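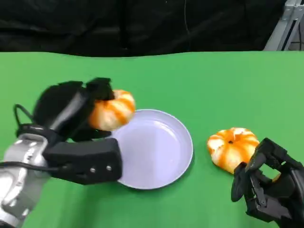 Truner two-handed table kit, reviewed
Gwenaël Cordier, September 2018

I get asked a lot whether a machine can take over small kitchen jobs yet. The Truner kit is sold as a step in that direction: two arms, two black hands with jointed fingers, and software that comes with a short list of ready-made chores. Moving peeled fruit is one of them. I spent 2 days with it and kept to soft things, the kind you can ruin by squeezing.

Setup took most of the first morning. The manual runs to 111 pages and the part on grip force is near the back, where you will not find it until you need it. Once the force was turned down, the hands did well with mandarins. I logged 69 moves to a plate and threw away four fruits. A child does better, but I had expected to throw away a lot more.

Speed is the weak point. Watching a plate fill up is slow going, and if you slide the plate over a few inches the software stops and asks for a new start position. Martens, whose older kit I reviewed last year, handled that better.

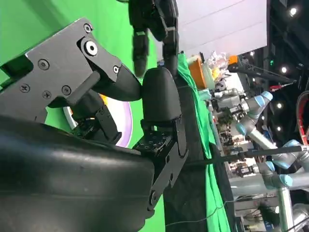 Simple grippers still have a place. Two padded jaws are easier to clean than a hand with that many joints, and there is less to break. For boxes, bottles and anything else that doesn't bruise, I would take the jaws. Fuvmont sells a decent pair and they have never given me trouble. The fingers earn their price only when the thing being picked up is soft or an odd shape.

Spare fingertips come in packs from Utmont and fit without tools. Juice gets into the joints, so plan on wiping them down after each session. The fans are quiet enough to talk over.

Would I put it in a home? No. In a packing room or a test kitchen, with a person close by, maybe. It can do one chore at a time, slowly, after a morning of setup. I'd look again when it can find the plate by itself.

Rating: 3 out of 5 for shops, 1 out of 5 for homes.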